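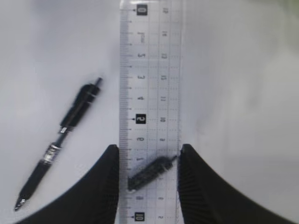 Figure 4. Wrist view at the ruler check. The fingers stand either side of the ruler, with the boxed 10 showing in the gap.

4. Checking the gripper and the two views

Issue date of this section: 19 April 2019
Prepared by: Carolina Coelho, Ovevska Shared Workshop

This section applies to the Prendov arm built up from the kit and fitted with the Fullometti controller and the two-finger gripper. Section 3 (wiring and first power-up) must have been completed and signed in the workshop book. Members who have built the arm at home may follow the same steps, provided that the emergency stop is mounted within reach of the seated operator.

CAUTION: Keep hands clear of the fingers whenever the controller is enabled. The fingers may close without warning if the signal cable works loose.

4.1 Before starting

1. Clear the reach of the arm of tools, drinks and loose cables.
2. Set the speed limit on the controller to its lowest value and leave it there until section 5.
3. Wipe the work surface with a dry cloth. Do not use polish. A glossy surface upsets the exposure of the wrist camera.
4. Confirm that the camera bracket is tight on all four screws.

4.2 Ruler check (wrist view)

A clear plastic ruler with dark numerals is suitable. Steel rulers are not to be used for this check, as they mark the finger pads.

1. Lay the ruler flat on the surface, in line with the gap between the fingers.
2. Open the gripper fully and lower it by hand control. Stop while the fingertips are still clear of the surface.
3. Look at the wrist view on the screen. The ruler should run straight up the picture, from top to bottom. The numerals may read upside down. This has no effect on the check and the ruler need not be turned round.
4. If the ruler leans to one side, slacken the bracket, turn the camera until the edge of the ruler is upright, and tighten again.
5. Place a small, slender object across the ruler between two numerals, in the space between the fingers. In Figure 4 the object lies between 7 and 8.
6. Bring the fingers in slowly. Both should come up to the edges of the ruler together. If one arrives first, shift the base of the arm sideways or correct the offset on the controller's Gripper page.
7. Open the gripper, raise the arm and save the pose under a name that can be recognised later.

Note: A pen or other object lying beside the ruler does no harm so long as it stays outside the path of the fingers. Anything that rolls should be taken away before step 6.

Note: The kit is supplied with a finger offset of 100. On the workshop's own arm the correct value is 136. Do not copy this figure to another arm. Begin again from 100 and repeat the check.

4.3 Table check (fixed view)

The fixed camera must see the whole area in which objects will be placed. The check is carried out with the arm parked out of view.

1. Park the arm and disable the controller.
2. Where two tables are used, push them together and make sure that neither can slide. The joint should be as close as the tables allow. A fingertip can catch on a raised edge.
3. Set out several objects of differing height and finish in a row across the table. At least one should be transparent and at least one dark.
4. Stand one object just in front of the joint and another across it. The second should sit level and must not rock.
5. Look at the fixed view. Every object must be seen whole, including its top. A slight overlap between neighbours, as between the bottle and the bowl in Figure 5, is acceptable at this stage.
6. Leave the near part of the table bare. It is needed as the set-down area in section 5.
7. Save a still from the fixed view in the same folder as the pose from 4.2.

Figure 5 gives the layout: bottle, glass bowl with a pear in it, pen holder and green basket.

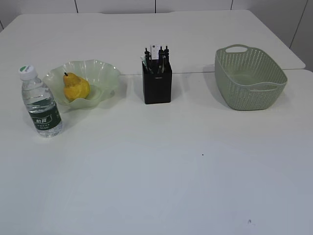 4.4 If a check fails

Glass or clear plastic fades into the background: lower the exposure of the fixed camera by one step and look again.

The joint between the tables shows as a heavy dark line: close the gap, then repeat 4.3 from step 2.

The wrist view is blurred close to the fingers: refocus the lens by hand at the height used in 4.2. Apply no force at the end of its travel.

The camera bracket will not hold its angle: replace the washer with the thicker one from the Yang spares packet and repeat 4.2 in full.

Record the finger offset in the workshop book before going on to section 5.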